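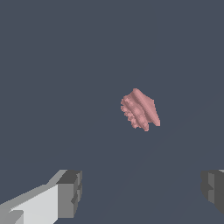
Can I split ginger that's already sprouting?
Posted by Edivaldo Holanda, March 10, 2026

Hi all, I bought a big hand of ginger from the Grastwood market and left it in the fruit bowl far too long, and now it's got 3 little green nubs on one side. I'd love to plant it but I've never grown anything more exotic than mint (which I killed, don't ask). Do I cut it up first or put the whole lump in? And does it need a deep pot? I've got a north-facing kitchen and a bathroom windowsill that gets decent morning light. Our flat isn't very warm until June, if that matters.

quintana_plot9
Yes, cut it! Each bit wants at least one nub, and I like pieces as long as my thumb. Leave them out on a plate for 2 days so the cut ends dry over, otherwise they can rot in the compost (lost a whole batch that way my first year and I was gutted). Wide pot over deep pot every time, because it creeps sideways. Nubs facing up, a couple of centimetres of compost on top, then go really easy on the water until you see shoots. I'd go for the bathroom, it'll love the steam. Mine sulked for weeks before anything showed, so don't dig it up to check like I did!

Nastivis
just stick it in a pot, it's ginger

marrowfat
Agree with most of the above but I'd wait a bit if the flat's cold. I keep mine on top of the fridge in a tray of barely damp compost until the shoots are properly going, then pot it on. You won't get a huge crop in one summer either. I usually pinch a small piece from the edge in autumn for a curry and leave the rest alone. When the leaves go yellow, stop watering and let it sleep.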